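Sunwood tea room, back storage + brew bar. April walk-thru, R. Costa

Dry store
Loose leaf tins, lids tight - OK
Oolong tin 13, seal cracked. Swap it.
Matcha in fridge, dated - OK, but 4 pouches past date, pulled. Mirko to reorder
No spices on the tea shelf - FAIL, cinnamon next to the white tea again. Whole shelf smells of it

Brew bar
Kettle cords, no fraying - OK
Descale log filled in - NO. Last entry is Primo's, nothing after
Tap on urn drips, slow. Needs a washer
Thermometer check - reads fine in ice water
Strainers clean, no old leaf stuck in teh mesh - OK
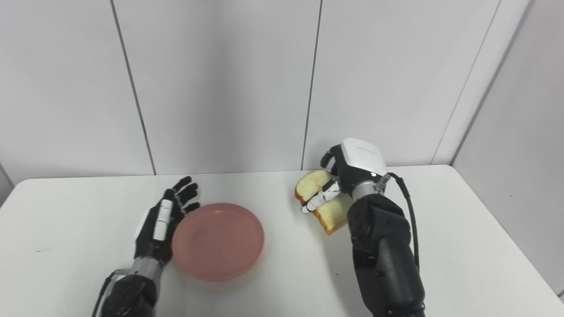 Sink and floor
Hand soap, paper towels - OK
Mat curls at the corner, trip risk. Tape for now, new one orderd
Cloths changed at noon - Remo says yes, not initialed

Recheck descale log and shelf before the next Tarkau delivery.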